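In Praise of the Five-Piece Endgame
Posted Nov 15, 2023

A friend who sells insurance came by our office a while back, looked over my shoulder at the chess task, and asked when the robot was going to win a game. I had to tell her that it doesn't play chess. It has no idea whose turn it is. It picks up a piece from one square and puts it on another square, and we are pleased when it manages this without knocking over the neighbors. She was very kind about it, but I could see her filing my profession away somewhere near competitive yo-yo.

I've been thinking about that conversation ever since, and I'd like to use this column to make the case for small, dull, carefully measured tasks in robot learning, and for telling people the whole result when we get one. I have been running simulated manipulation tests for long enough to have strong feelings on the subject, and my family has asked me to put them somewhere other than the dinner table.

The task goes like this. A handful of pieces on a small board, one arm, one gripper with two fingers. The policy gets its camera views and an instruction naming a piece and a square. We call the setup Dornach, for reasons that made sense to everybody the winter we named it, and the learning method we have been testing on it goes by Stolari. Stolari is an imitation method. It watches demonstrations and tries to do likewise, with one extra trick, which is that it guesses how sure it is about the next stretch of motion and shortens its plan when the guess is low. I like the trick. I'd like it more if I understood when it helps.

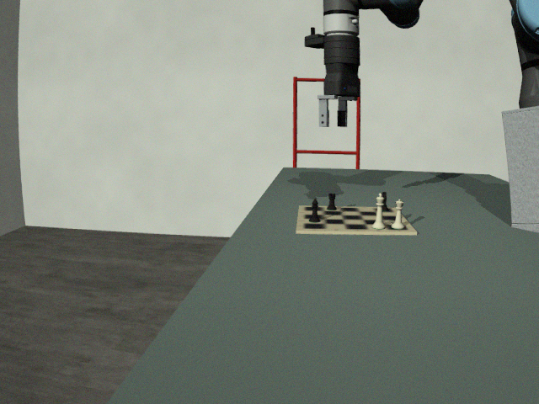

What I love about chess pieces is that they punish vagueness. You can be sloppy with a sponge. You can grab a plush toy by almost any part of its body and lift it into a bin, and your success rate will look wonderful, and you'll have learned very little about where your fingers were. A bishop has a narrow neck and a foot that tips if you brush it. A king is tall enough that an arm coming in at a lazy angle will catch the top of it on the way to somebody else. Put two pieces side by side and the space for a finger between them becomes a real question, the way parking does when you finally find a spot downtown.

And a chessboard comes with its own ruler! The square is either the right square or it isn't. I've sat through many meetings in which grown people debated whether a mug was "on" a coaster, and I've been one of the grown people. With a board, we argue much less, and when we do argue it's about pieces straddling a line, a matter we settled by writing down that the center of the base decides.

So, the result. We ran 1203 trials with Stolari and the same number with the plain version of the method, the one that always commits to a full-length plan. Overall, the two came out so close together that I wouldn't bet lunch on the difference. If we had stopped there, I would have written a short, glum report and moved on. But we had also tagged every trial by how near the target piece stood to its closest neighbor, and in the crowded group Stolari did clearly better, while in the open group it did a little worse. It dithered. It would come down over a lone rook with all the room in the world, lose its nerve, replan, lose its nerve again, and run out the clock.

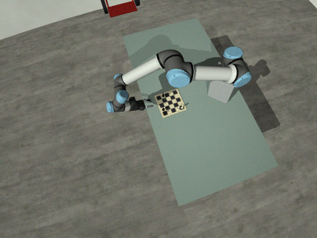
The Dornach table from overhead, with the arm stretched out to the side and the gripper open beside the board.

I have now presented this finding to several groups of colleagues, and the reaction divides quite evenly. One half wants to know why I don't just report the crowded trials, where the method shines. The other half wants to know why I bother reporting a method that breaks even. Both halves are smart, friendly people, and I think both are mistaken in a way that our field makes very easy.

The first half has a point, to be fair. Crowded scenes are what kitchens and workbenches look like, and a method that's good in a crowd deserves to have that known. But a reader who sees only the crowded number will take Stolari home, try it on something roomy, and watch it hover like a nervous guest at a buffet. They'll assume they installed it wrong. I have been that reader. I once lost most of a December to a method called Milten, whose authors reported lovely numbers on a set of tabletop tasks and left out the starting poses they had quietly excluded. I wasn't even angry when I figured it out, just tired, and a good deal behind on my holiday shopping.

As for the second half, the ones who think breaking even is the same as learning nothing, I would gently ask them to look at the failures one by one. I did. There were 134 crowded trials in which the plain method failed and Stolari, from the same start, succeeded, and I watched every one of those pairs back to back with a pot of coffee. It's slow work and I recommend it to everybody. After enough of them you begin to see the thing the averages hide. The plain method commits to its path early, and a small error at the start of the reach is still there at the end of it, only bigger. Stolari gets to look again on the way down.
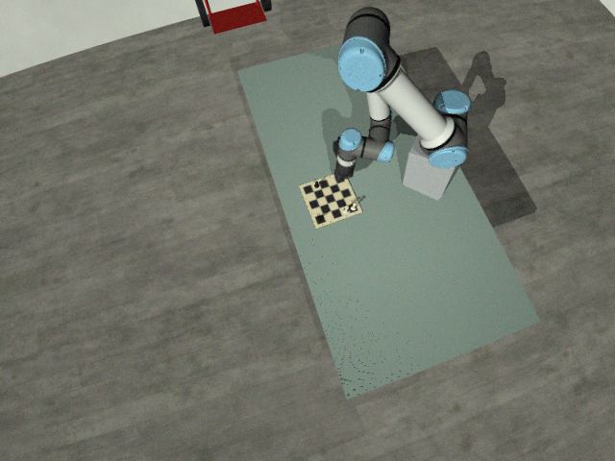 You also begin to see the flaws in your own test, and I think we should be more cheerful about admitting those. Of the trials I had marked as failures, 57 turned out to be my scoring script's fault. The piece had been placed properly, and the script checked its position a moment too early, while it was still rocking on its base. We fixed the script and scored everything over again, for both methods, and the gap in the crowded group shrank a bit. It's still there. I'd rather have the smaller gap.

Somebody will object that all this is simulation, and that a simulated pawn has never rolled under a real radiator. Quite right. Friction in a simulator is a polite fiction, contact between a fingertip and a curved piece is worse, and I would never promise that our numbers carry over to hardware. What simulation gives me is the same start twice. I can put the pieces exactly where they were, hand the same arm to a different policy, and compare the two without wondering whether the sun came around the building in between. The comparison is the part I trust. The raw success rate I would treat like the mileage on a car window sticker.

There's a related habit I'd like us to give up, and it's choosing a single camera for the video that goes with the paper. Of course we choose the view that flatters. From the side, a gripper can look perfectly lined up with a piece it's going to miss entirely, and it's only the view along the gripper that shows how the fingers really sit over the squares. In our pairs, the view from the gripper was nearly always the one that told me what had gone wrong, and it's also the ugliest, all wide-angle bulge and big black housing. It would make a terrible thumbnail. I think it should be in every supplement anyway. 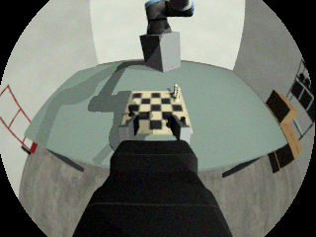 My more practical suggestion is modest. When we publish a manipulation result, let's publish the starting layouts along with it, all of them, and the score for each. Ours came to 2570 layouts once we counted the ones we generated and never used, and the whole list fits in a file smaller than a vacation photo. A small group at Halás has taken to doing this with their drawer tasks, and reading their tables has taught me more than reading most people's abstracts. You can sort by the worst layouts and ask yourself what they have in common. You can find the corner of the table where everything goes sour. You can even find, as I did in ours, that one arm configuration with the elbow folded high accounts for far more than its share of trouble, and spend a happy week on that.

I know the pressure runs the other way. A reviewer has an afternoon and a stack, and a single bold number is a kindness to a person with a stack. Young people in the field need papers, and I won't scold them from the comfort of a steady job for putting the best foot forward. But those of us who do have the steady jobs could go first. We could put the hovering rook in the main text, next to the neat save in the crowded corner, and let the reader see the two together.

As for Stolari, we're trying a version that has a floor on how short its plans can get, in the hope of curing the dithering without losing the second look. Early runs are mixed. I'll post the layouts with the scores when the full set is done, including the bad ones, and if you have a five-piece arrangement you think will break it, please send it along. My friend in insurance has already contributed one, with all the pieces crammed into a single corner, and I'm sorry to say it's a very good one.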